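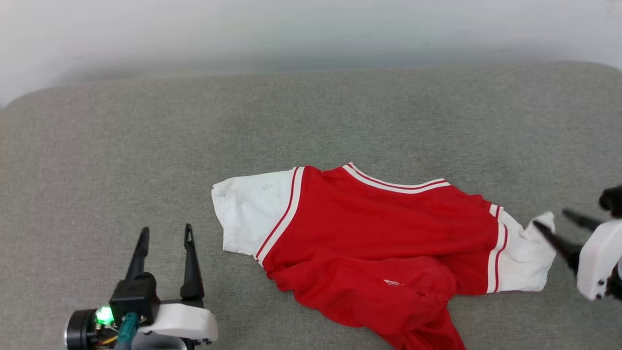 灰色布面上，一件还没收的红白短袖球衣。

我主张沙发上可以放衣服。范围要先说清楚：穿过一次、还没到要洗的程度、明天或后天还会再穿的那种。洗好晾干等着叠的，是另一回事，后面会讲到。脏衣服没什么可商量的，进洗衣篮。

会写这篇东西，是因为五月份换季，家里又为这件事吵了一次。吵的内容和去年没有差别，一方说沙发是给人坐的，另一方说衣服放一晚上不会怎么样。我两边都当过。以前一个人住的时候我是后一种，结婚以后有几年我变成前一种，看见沙发靠背上搭着东西就要拿走，拿到哪里去其实也没想好，经常是从客厅拿到卧室，从沙发换到床尾。过了几年我才承认，这个动作没有收拾任何东西，只是让客厅好看了一点，让卧室难看了一点。

所以我想从头讲一讲，为什么衣服会到沙发上去。

先看一般人家里衣服的去处。干净的，衣柜和抽屉。脏的，洗衣篮，或者直接进洗衣机。这两个去处家家都有，买房子的时候设计师会画，搬家的时候第一天就会摆好。可是衣服的状态不止这两种。一件外套一个冬天可能洗三次，剩下的日子它都处在中间：上过身，沾过外面的气味，袖口可能蹭到过公交车的扶手，但是你绝不会今天就洗它。牛仔裤也一样。球衣、运动衫、睡衣、在家穿的那件旧毛衣，全都一样。把它们挂回衣柜，和刚洗好的衬衫贴在一起，很多人心里过不去，我也过不去。扔进洗衣篮，又等于多洗一遍，费水费电，布料也坏得快。

这样一来，它们就落到离手最近的平面上。沙发、椅子、床尾、跑步机。网上有人把那把专门堆衣服的椅子当笑话讲，讲了好多年，我觉得没什么好笑的。一个家里几口人，每天都在生产这种中间状态的衣服，却没有一个正式的地方放它们，最后都堆在椅子上，这个结果很正常。

Beatriz Mota 是我以前的邻居，在 Gratdale 住过很长时间，做过几年上门整理的工作。她有一个说法我一直记着：她进别人家，先不看柜子，先看柜子以外哪里有衣服。有衣服的那个位置，就是这家人真正需要一个钩子或者一个筐的位置。主人通常会抢先解释，说平时不这样，今天刚好没来得及。她说她不听解释，她只记位置。

我后来照着这个办法看自己家，看了一个星期。每天晚上睡觉以前走一圈，不动手，只看。结果沙发靠墙的那一头几乎天天有东西，而且基本上是同样几件。门口的鞋柜上偶尔有一条围巾。卧室反而很干净。也就是说，我们家的人换衣服的实际地点在客厅，回来以后先在沙发上坐下，坐一会儿觉得热，就把外面那层脱掉，脱掉以后顺手放在旁边。整个过程里没有一个步骤会经过衣柜。 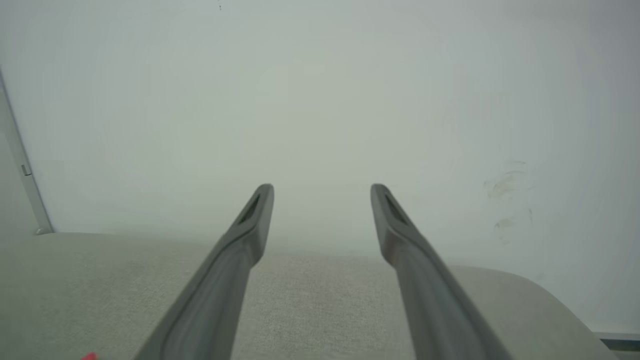 很多讲收纳的书不承认这一点。它们的写法是先规定衣服应该在哪里，然后要求人改习惯。早上起来花几分钟做这个，睡前花几分钟做那个，坚持三个星期就成了。我试过，坚持到第二个星期，后来家里有人感冒，一切恢复原样。改习惯当然有人能改成，我不怀疑。可是全家人一起改，包括一个正在上学、每天回来先找吃的的小孩，这个要求就太高了。家具挪一挪位置，比人改习惯容易得多。

当然，反对的一方有道理的地方也很多，我一条一条说。

头一条是卫生。外面穿过的衣服放在沙发上，沙发就沾了外面的灰，人再穿着睡衣去坐，灰又沾到睡衣上。我母亲最看重这个。她的做法是沙发上永远铺一条床单，谁都可以坐，衣服也可以放，床单每个星期换。以前我嫌难看，觉得买了一张布面沙发，又把布面盖起来，等于没买。现在我觉得她是对的，至少有一半是对的。布面沙发的套子，有些能拆，有些不能拆，能拆的拆一次也要花掉半个上午，拉链在底下，靠垫塞回去的时候四个角总有一个不到位。一条床单或者一块薄毯子，抽下来就能洗。我没有铺满，只在靠墙那一头铺了一块，放衣服的就是那一头。

还有人说灰色的沙发耐脏，所以怎么放都行。这个话我要反对。灰色的、带一点杂点的布，脏了不容易看出来，和不脏是两码事。我们家那张买的时候，店里的人也是这么推荐的，说这种混色的料子家里有小孩最合适。确实合适，用了这么久看上去还和刚来的时候差不多。可是我拿湿的白毛巾擦过一次，毛巾的颜色我就不描述了。从那以后我定时擦它，不等它看上去脏。白墙就老实得多，谁的手扶过，椅背蹭过，包甩过去碰过，墙上都有。沙发靠墙放的人家，可以去看看沙发后面和旁边那段墙，灰印子多半就集中在那一带。我擦墙用的是普通的海绵加一点洗洁精，先在不显眼的地方试，擦不掉的就算了，等下次刷墙。有一种白色的魔术擦，效果很快，但是会把乳胶漆的表面磨得发亮，侧着光看是一块一块的，比原来的印子更显眼。这是我的教训。

第二条是样子。客厅是别人进门就看见的地方，衣服堆在那里不体面。我年轻的时候很在乎这个，家里来人以前要收拾一个多小时，把所有东西塞进卧室然后关上门。现在来的人少了，来的也都是熟人，熟人家里也堆着衣服，大家都清楚。体面这件事我不想说它不重要，有人就是看见整齐的客厅心里才舒服，这种舒服是真的。我只是觉得，要求一个住着人的客厅每个小时都像样，代价由谁付要说清楚。通常是家里最看不惯的那个人付。看不惯的人收，看得惯的人不收，几年下来，看不惯的人就很累，也很有火气。

我太太和我之间，看不惯的那个人前几年是我，后来换成她，这两年又差不多了。我们试过分工，也试过谁放的谁收。谁放的谁收听上去公平，执行起来要不停地催，催的人等于又多了一份工作。最后定下来的办法很简单：沙发靠墙那一头，一个坐垫的宽度，可以放衣服，到晚上为止。超出这个宽度的，看见的人有权直接扔进洗衣篮，不用打招呼。有一件我很喜欢的开衫就是这样被洗缩水的，我没有意见，规则是我提的。

第三条反对意见，我觉得分量最重：衣服放在沙发上会皱，会变形，对衣服本身不好。

这条要分开看。羊毛的、亚麻的、衬衫、有衬里的外套，确实不应该团在沙发上。羊毛衫团一夜，第二天肩膀上会多出一道折痕，穿上身半天才下去。衬衫不用说。这些回来就该挂，哪怕挂在门把手上。可是化纤的运动衣服就不一样了。球衣这种东西，设计出来就是给人在场上拉扯的，揉成一团放一晚上，拎起来抖几下，大部分褶子就开了，剩下的穿上身以后体温也会把它熨开。我见过有人熨球衣，熨斗温度没调好，背后的字粘掉一块。与其这样，不如让它皱着。

我在这里多讲几句球衣，因为我们家沙发上出现次数最多的就是它，而且我觉得大家对它的处理普遍有误。

球衣的料子不怕皱，怕的是三样：高温、柔顺剂、汗闷着。高温不光指熨斗，烘干机也算，还有夏天直接晒在铁架子上，印字贴着铁管那一面，晒一个下午就可能发脆。柔顺剂会在纤维外面裹一层，本来排汗的料子就不排汗了，洗几次以后穿着发黏，很多人以为是衣服旧了。汗闷着是最常见的，踢完球脱下来卷成一团塞进包里，拉链一拉，第二天才想起来。这样闷过一次，气味就进去了，以后每次一出汗都会返上来，怎么洗都差一点。

所以对一件刚脱下来的、带汗的球衣来说，摊在外面比塞进任何地方都好。当然摊在沙发上不是最好，汗会进到坐垫里，最好是挂起来，挂在通风的地方，晾一晾再洗。可是拿沙发和运动包比，我选沙发。小孩回来能把它从包里掏出来，这件事本身已经值得表扬，接下来那一步慢慢教。我以前一看见就说他，怎么又扔在这里，说了几次以后他学聪明了，不扔在沙发上了，留在包里。你可以想象那个包后来是什么味道。这是我改变看法的一个直接原因。

红白拼色的还有一个麻烦，就是串色。红色的身子配白色的袖子，第一次洗一定要冷水、单独洗、洗完马上拿出来，千万不要泡。泡着就去吃饭，回来白袖子就是粉的。领口和袖子接缝的地方如果有条纹，那里也最容易先染上。买来以后先别急着穿，翻过来用冷水过一遍，看水是不是红的。水红就多过几遍，水清了再和别的深色衣服一起洗。有人说放盐可以固色，我放过，也没放过，没看出区别，就不放了。白袖子上蹭的灰印，洗之前拿一点肥皂在那个地方搓几下，别用漂白水，漂白水碰到旁边的红色就完了。

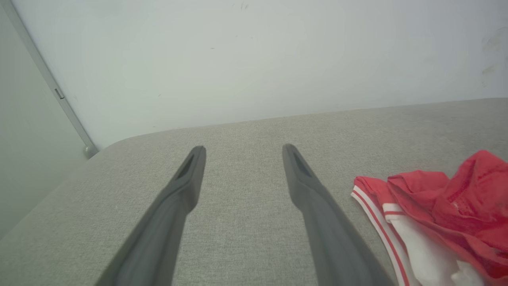 再讲洗好以后的衣服，也就是前面说的另一回事。

收下来的干净衣服，一整抱，放哪里叠？大多数人放床上或者沙发上。我的看法是放沙发上比放床上好，理由和很多人想的相反。放床上叠，逼着你睡觉以前一定要叠完，听上去有好处，可是到了睡觉的时候你已经很困了，结果往往是整堆抱到椅子上，第二天早上再抱回床上，来回抱几天。放在沙发上，晚饭以后坐下来就能叠，手边有灯，电视开着也不妨碍，叠完一摞就往旁边放一摞。沙发的坐面够深，衣服摊得开，软一点也没有关系，T恤、裤子、毛巾都不挑桌面。衬衫要桌面，衬衫本来就该挂。

叠衣服的方法我没有特别的主张。竖着放的、卷着放的、平着摞的，我都用过。竖着放看上去最整齐，拍照最好看，抽屉拉开一目了然，前提是抽屉装到七八成满，太空了会倒，太满了塞不进去。卷着放适合出门装箱。平着摞最老土，缺点是下面的衣服老是穿不到，一个季节下来，穿来穿去都是最上面几件。这个缺点也好办，洗好的一律塞到最下面，从上面拿，自己就轮起来了。小孩的衣服我现在根本不叠，分成上衣、裤子、内衣袜子，三个盒子，扔进去盖上。皱就皱，他不在乎，我也不在乎。省下来的时间很可观。

说到盒子，要讲一讲花钱的事。

Raquel Prata 是我太太的同事，前年她家装修，买了一整套 Brullano 的衣柜内件，抽拉的裤架、分格的抽屉、可以升降的挂杆，全部下来比衣柜本身还贵。她很满意，我们去看过，确实好用，抽屉推进去没有声音。但是她家的餐椅背上照样搭着外套。我当时没说，后来她自己提起来，说奇怪，柜子里还有空的地方，怎么衣服还是在外面。我说那个空的地方是给干净衣服的，你外面这些不算干净。她想了想说对。后来她在玄关加了一排钩子，是装修的工人剩下来的，没花钱，椅背就空出来大半。

我自己也花过冤枉钱。看了别人推荐，花 684 块买过一个落地的衣帽架，实木的，牌子叫 Tarneo，做工没有什么可挑的。问题在于我把它放在卧室门后面，觉得那里不占地方。前面说过，我们家的人换衣服在客厅。结果它在门后面站了几个月，上面挂着一顶帽子和一个布袋子。后来我把它搬到沙发旁边，太太说难看，是难看，一根杆子上挂满衣服，像个人站在那里，晚上起来喝水吓到过我。可是从搬过去那天起，沙发上的外套就少了。同样一个架子，隔着一道墙，一边完全没用，一边天天有人用。所以每次有人问我买什么收纳用品好，我都先问他打算放在哪里。他多半还没想。

有几样东西，我现在觉得比较值得，价钱都不高。一是钩子，要钉在墙上的那种，粘的迟早会掉，冬天的羽绒服一挂就掉。高度要照顾家里最矮的那个人，太高了他不挂，他会扔。二是浅口的大筐，放在沙发边上或者脚底下，口一定要大，不要盖子。有盖子的筐，衣服会放在盖子上。三是一块可以经常洗的薄毯，前面讲过了。别的东西，什么折叠板、真空袋、分隔片，我都有，都在储藏室里。真空袋我特别劝人不要用来装羽绒，压一个夏天，秋天拿出来怎么拍都蓬不回去。

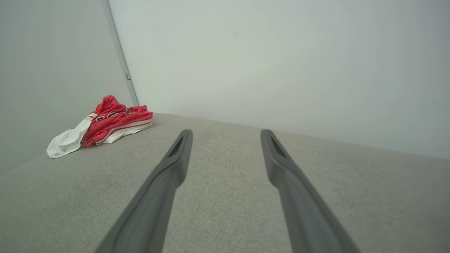
也有朋友听我讲完，说你这是给懒找理由。我想过这个问题，觉得可以认一部分。把标准降下来，人当然会松。沙发上允许放一件，过几天就可能有五件，再过几天底下那件就没人记得了。我家发生过，冬天的一条抓绒裤压在最下面，一直压到春天，家里人到处找过它，还以为丢在学校了。

所以我的主张后面一定要跟一个条件，就是每天清一次。什么时候清都行，我们是晚上九点半，小孩去洗澡的时候。清的内容很少：拎起来看一眼，明天还穿的挂上去，不穿的要么洗要么收，靠垫拍一拍，完。快的时候一首歌没放完就做好了。这件事我认为必须由大人轮流做，不能固定一个人。固定一个人，那个人早晚会变成前面说的那种，很累，很有火气。轮流还有一个好处，轮到你的那天，你会知道自己平时放了多少东西，放的时候手就会慢一点。

小孩要不要参加？我的意见是要，从拎自己那一件开始。我不要求他叠，也不要求他分类，只要求他判断：这件还穿不穿。判断错了没关系。有一次他把一件明显踢过球的衣服挂回衣柜里，理由是他闻过了，不臭。我也闻了，我们对臭的理解有差距。这种事说一次，下次他会来问我，问了几次以后就不问了，基本上都对。比起把 T 恤叠成标准的长方形，我觉得这个本事更有用。他以后一个人出去住，没有人会检查他叠得好不好，可是他得知道什么时候该洗衣服。

顺便说说学校里教的。现在有的学校有劳动课，会让小孩比赛叠衣服，谁叠得快谁叠得方。比赛我不反对，热闹。但是回家以后家长拿这个标准来要求就没有意思了。衣服叠得再方，放到抽屉里，第二天早上他找另一件，一翻全乱。这种乱在我看来完全可以接受，抽屉关上就行。

还有一种意见来自另一头，说既然这样，何必每天清，一个星期收一次不是更省事？我也试过。一个星期收一次，最后那天要花一个下午，而且那个下午多半是休息日，大家本来想出门。堆得多了以后还有一个问题，干净的和穿过的混在一起，分不出来，只好全部重洗。我算过这笔账，多洗的那两桶，加上晾的地方不够，阴天拖到第三天才干，怎么都不划算。每天清一次，每次只有很少的几件，哪件是哪件都还记得。

租房子住的人情况又不一样，要单独说。地方小，沙发可能就是床，墙上不让钉钉子，衣柜是房东的，一开门有樟脑味。我租房那几年，用的是一根晾衣杆架在窗户旁边，穿过的衣服挂左边，洗好没收的挂右边，中间夹一个木夹子当分界。没有再往柜子里收这一步，从杆子上拿下来直接穿。朋友来了觉得像服装摊。我现在回头看，那是我这辈子衣服管得最清楚的一段时间，一共就那么多，全在眼前，缺什么一看就知道。后来房子大了，柜子多了，同一件灰色的卫衣我买过两次，因为忘了已经有一件压在柜子最里面。

我说这个，也想讲一点关于柜子的意见。很多人觉得外面有东西，就是柜子不够，于是再打一个柜子。打之前应该先把现有的柜子全部打开，看里面有多少是两年没碰过的。我去年清出来的里面有婚礼时穿的西装，已经扣不上了；有单位发的文化衫，领子都没拆过；有几件太太怀孕时的衣服，当时说留给妹妹，妹妹的孩子现在都会骑车了。它们占着最好的位置，平平整整，套着防尘袋，而我们每天真的在穿的衣服堆在沙发上。道理上应该反过来。天天穿的占最顺手的地方，一年穿一次的去最高那一层，扣不上的送走。西装我还没舍得送，这个我承认。

旧球衣也是难处理的一类。小了的，队换了的，背后的名字已经不踢球的。扔了可惜，送人人家未必要，留着又越来越多。我的办法是每人留一件最有感情的，其余的拿来当睡衣，穿到领子松了为止，最后剪成抹布。化纤的料子当抹布其实不吸水，擦桌子不行，擦灰、擦自行车可以。剪的时候避开印字的那块，那块硬，会刮东西。小孩不愿意我剪，我就等他忘了再剪，有时候他一直不忘，那就一直留着。

最后回到沙发。前几天太太又提起换沙发，说坐垫靠墙那一头已经比另一头塌了一点，怀疑是长期堆衣服压的。我认为几件衣服压不塌坐垫，是我每天晚上坐在那里叠衣服压的。这个分歧目前没有结果。她看中了一张浅米色的，坐面更深，扶手很宽。我的意见是颜色不行，扶手可以，那么宽的扶手正好搭外套。她听完说那就更不能买了。我们打算下个月再去店里坐一坐，带上小孩，让他也坐，看他进门以后先把外套脱在哪里。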